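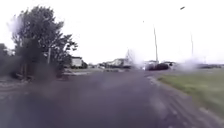

Figure 2. Forward view of the road and grass verge, with hazy patches over the tree crown and the far end of the road.

Search this journal
Home Current issue Archive For authors

4.2 Looking after the front camera

I'll admit we didn't plan to write a section on cleaning. Morunik is our small road-survey robot (four wheels, one mast, far too many cables), and we'd expected the drive motors to eat up all our repair time. Then Asuka Fukuda went through the logs and found that the front camera had caused more stopped runs than everything else put together!

Figure 2 shows the sort of view that gives the planner trouble. The road and the grass are easy enough to tell apart, but look at the white patches: one over the top of the big tree, one near the middle and one by the second lamp post, right where the distant vehicles and poles are. The sky is so pale that the patches blend into it, and our first haze check (a plain brightness limit) missed nearly all of them. We now compare edge sharpness across neighboring tiles, and a tile that stays soft for 76 frames gets flagged.

Once a flag comes up, I stop the robot, cut power to the mast and take off the front cover, which is held by two screws. I wipe the cover glass first, inside and out, then check the seal and look at the lens itself with a flashlight. If the lens needs cleaning too, I use a blower before any cloth goes near it. The whole job takes roughly 8 minutes, a bit longer with gloves on.

Aslak Lindholm also rebuilt the mast clamp, and I'm so glad he did – the old one crept downward on rough asphalt and smeared the lower corners of the view even more than usual. The new clamp sits 610 mm above the deck, and we mark the bolt heads with paint so that a loose one shows up at a glance. After each cover change we rerun the short calibration from Section 3.1 before the robot goes back on the road.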